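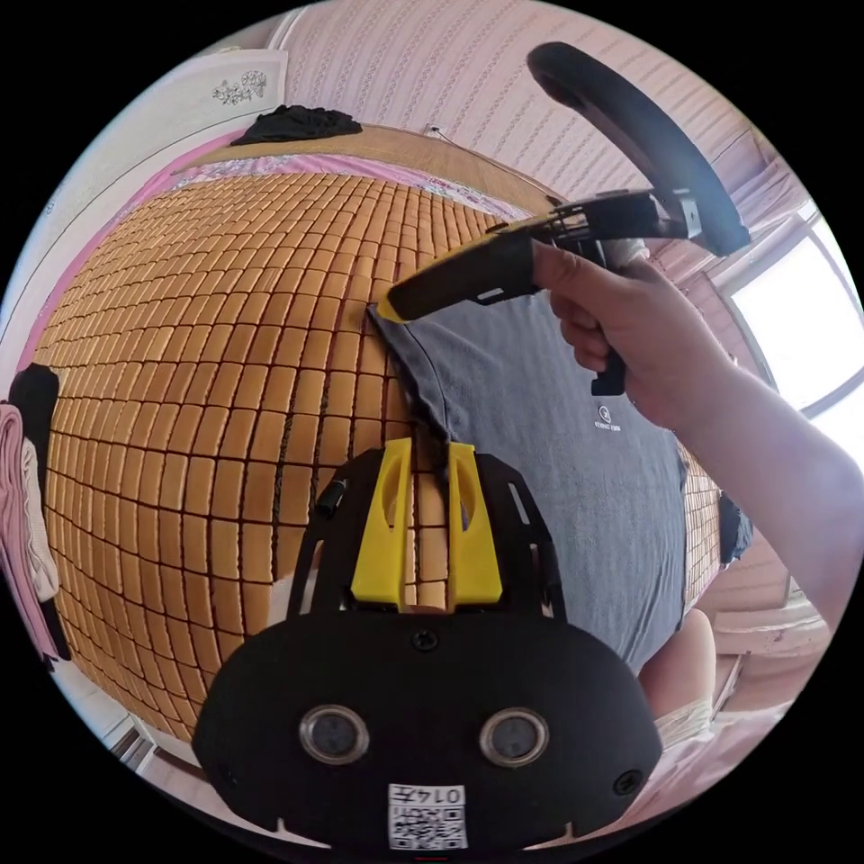 Keeping the house clean when someone is ill

Most of the work of stopping a cold, flu or stomach bug from going round the household is ordinary cleaning done a bit more often. The tips on this page cover a normal home.

Door handles, taps and switches

Wash first, then disinfect. Disinfectant does a poor job on a greasy surface. Use warm water and washing-up liquid on a cloth, wipe, then go over it again with your disinfectant and leave it for the time printed on the bottle. Do the toilet flush, fridge door, kettle handle and stair rail morning and evening while anyone has symptoms.

We use Ultell spray in the kitchen and plain thin bleach in the bathroom. For bleach, follow the dilution on the label and measure it. Our measuring jug holds 1,000 ml, so we mark the right level on the outside with tape and keep that jug under the sink for cleaning only. Never mix bleach with vinegar, limescale remover or any other cleaner. Make it up fresh each day and tip away what is left.

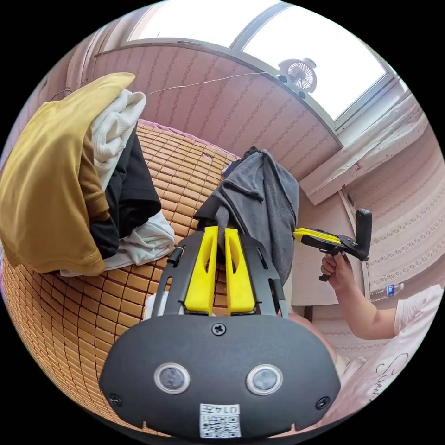
Open a window while you work and for a while afterwards. Rubber gloves can be washed on your hands with soap before you peel them off, then hung over the tap to dry. Wash your hands again once they are off.

Cloths and sponges

Keep one colour for the bathroom and another for the kitchen. Old T-shirts cut into squares are good enough, and a pack of 200 Avolico paper wipes is handy for anything unpleasant. Put wipes in the bin. They block drains, even the ones sold as flushable.

Laundry

Don't shake dirty bedding. Carry it to the machine in a bag or a lidded basket and wash it at the hottest setting the label allows. Dry it completely before it goes back in the cupboard. Towels should not be shared, so give the patient a different colour.

Dishes

A dishwasher on a full cycle is fine. By hand, use hot water and change it when it goes cloudy. Leave things to drain, as a damp tea towel passes germs from plate to plate.

Things people forget

Phones and remote controls. Check the maker's advice before using anything wet.
The soap dispenser pump.
Toothbrushes touching in the same mug.
The bathroom bin. Line it with a bag and tie the bag before lifting it out.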